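Call for participants: operators for gripper fault trials

Homska is looking for 2 people to help us track down a grip fault on our two-armed robot. The work is paid by the hour and runs until the end of April.

In autumn one of the grippers began letting go of parts while the controller still reported a firm hold. Our log now has 61 drops in 2,000 picks. In one case the fingers closed again without a command while Malte Engelhardt was reaching in to clear the table. He was not hurt, but we stopped all work within arm's reach and will not restart it until the cause is known.

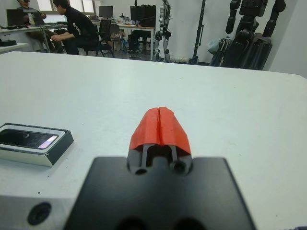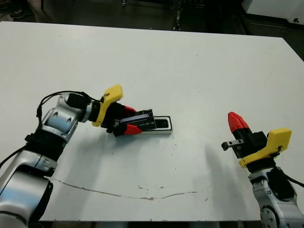

The red-tipped grippers at the test table.

You will run picks from the operator's desk, note each failed grip and save the force readings. A full shift is 200 picks. Nobody enters the arm area unless the power is off and Seija Mäkelä has signed the sheet.

You should be over 18, able to keep careful written notes and free on two weekdays. Robot experience is useful but not required. You will get a day of safety training, paid at the same rate.

Please send a short letter and your available days to Rafia Memon at the Homska front office. The call opened on Jan 9, 2025 and closes when both places are filled.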